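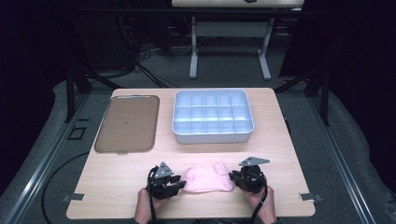

¿Qué hace Raller cuando un sorteo promocional termina y el ganador no aparece?

Conserva el premio en depósito durante el plazo fijado en las bases, intenta localizar a la persona premiada por los medios que esta facilitó al inscribirse y, vencido el plazo, aplica el destino previsto por el organizador: adjudicación a un suplente, nuevo sorteo o entrega a una entidad benéfica.

Quiénes somos

Raller es una empresa independiente dedicada a la administración de sorteos promocionales, rifas solidarias y concursos con premio. Trabajamos por encargo de comercios, asociaciones, clubes deportivos y fundaciones que desean ofrecer un premio al público y prefieren confiar a un tercero la redacción de las bases, el registro de participantes, la extracción y la entrega.

La sociedad nació como departamento interno de la casa Ó Ceallaigh, distribuidora de material para ferias y verbenas, y se constituyó como empresa propia cuando los encargos de clientes ajenos superaron a los de la matriz. Desde entonces no mantiene vínculo accionarial con ningún organizador ni con ningún proveedor de premios. La dirección corresponde a Severin Gisler, y la responsabilidad sobre las extracciones y las actas, a Cherry Mae Policarpio.

Qué hacemos

Cada encargo comienza con el examen de la promoción propuesta. El organizador nos comunica el premio, el ámbito territorial, las fechas y el modo de participación, y nuestro equipo redacta unas bases en lenguaje comprensible. En ellas figuran siempre el número de suplentes, el plazo de reclamación y el destino del premio no reclamado. No aceptamos promociones cuyas bases dejen sin resolver este último punto.

Gestionamos unas 100 promociones al año, desde rifas de barrio con un único lote hasta campañas comerciales de varios meses. El registro de participantes se lleva en Erix, nuestra aplicación propia, que asigna a cada inscripción un número correlativo y cierra la lista a la hora señalada en las bases. Una vez cerrada, la lista no admite altas ni correcciones, salvo las que ordene por escrito el organizador y queden recogidas en el acta.

Las extracciones se celebran en presencia de dos personas de la empresa y, si el organizador lo solicita, ante notario. El acta se pone a disposición de los participantes que la pidan.

Premios no reclamados

El plazo ordinario de reclamación es de 28 días naturales, contados desde la publicación del resultado. Durante ese tiempo realizamos cuatro intentos de contacto, en días y franjas horarias distintos, y dejamos constancia de cada uno. Cuando la participación se hizo mediante boleto físico y no disponemos de datos personales, el aviso se publica en el establecimiento o en la sede donde se vendió el boleto.

Los premios en metálico permanecen en una cuenta separada de la tesorería de la empresa. Si el importe supera los 1000 euros, la entrega requiere la comprobación presencial de la identidad o un poder otorgado al efecto.

En julio se incorporó a nuestro procedimiento el fondo Cakedell, al que los organizadores pueden destinar voluntariamente los premios caducados. El fondo costea meriendas y actividades de verano para menores —siempre a través de asociaciones locales— y publica sus cuentas una vez al año. La adhesión es opcional y debe constar en las bases antes de que se abra la participación.

Consultas y reclamaciones

Quien crea haber resultado premiado puede dirigirse a nuestra oficina por correo postal o mediante el formulario de esta web, indicando el nombre de la promoción y el número de boleto o de inscripción. Rogamos que no se envíen boletos originales por correo ordinario. Raller nunca solicita pago alguno para tramitar la entrega de un premio —tampoco en concepto de gastos de gestión— ni pide claves bancarias por teléfono.

Texto revisado el 14/09/2021.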